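Clothing swap returns to Hernine hall in July
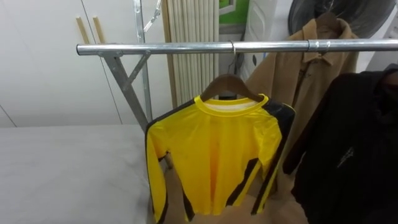 Kęstutis Priedītis

The Hernine clothing swap will be back in July, with more rail space and longer opening hours than last year.

Residents can bring up to 5 items each and take home the same number. Shirts, jackets, pants and children's clothes are all accepted, as long as they are clean and have working zippers and buttons. Shoes will be taken only in pairs and underwear will not be accepted.

Last year's swap took in 1,538 pieces of clothing from 145 households. Jackets and sportswear went fastest, and organizers are asking for more of both. A yellow long-sleeved top with black stripes and a tan jacket are among the clothes already on the rail.

Drop-off is at the side door on Strazds Street, beginning at 3 p.m. on the day before the swap. Each person will get a paper slip showing how many items they handed in. The slip must be shown at the exit.

Coats and other heavy items will hang in the main room. Folded clothes will be on tables in the hallway, sorted by size.

Anything left at the end will go to the Jolness thrift store, which also lent the extra hangers. Entry is free. Parking behind the hall is limited, and the Ollum lot across the street will be open to visitors until the swap closes.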